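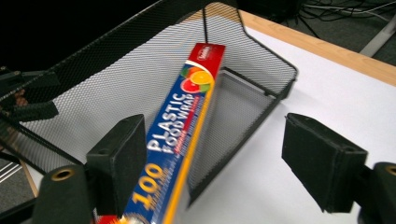 October 31, 2021. Seed sowing trial, Skilley bench. Compost for this round is the Zurnora fine mix, seived twice, wetted the night before and left under a board. Sowed two trays of foxglove first as the seed is dust and my hands were still steady. Surface sown, no cover, misted from below by standing the trays in the sink. Food wrap over the top of each — the long box lives in the black wire mesh basket now, please put it back there and not in the drawer with the labels. One layer only, pulled tight, edges tucked under.

Second batch, primula. 60 cells, two seeds a cell, old stock from February so expecting gaps. Half on the windowsill, half in the Hashemi propagator at 20 degrees. Lid vents shut for now. Will open when anything shows.

The Akby thermometer reads high again. Checked against the glass one and it was out by a good bit, so ignore the first two lines on the wall chart. Need a new battery or a new thermometer.

Foxglove packet says 2,000 seeds. Believe it. Mixed a pinch with dry silver sand and shook it off a folded card, much better spread than last time, no bald patch at the back. Keep the card, it is in the tin.

Tray 477 (the old auricula one) — moss all over, seedlings still green underneath. Scraped the worst off with a lolly stick, topped with grit. Lost a few. Probably too wet for too long, my fault for standing it in water over the weekend. No more bottom watering on that one until the surface goes pale.

To do
More grit, the small size
Wash the spare lids, they are filthy
Wipe condensation off the wrap each morning and turn the trays
Write the sowing date on both ends of the label, pencil not pen, the pen had gone completly by spring

Ran out of light before the violas. Seed is in the fridge door, left side, in the brown envelope.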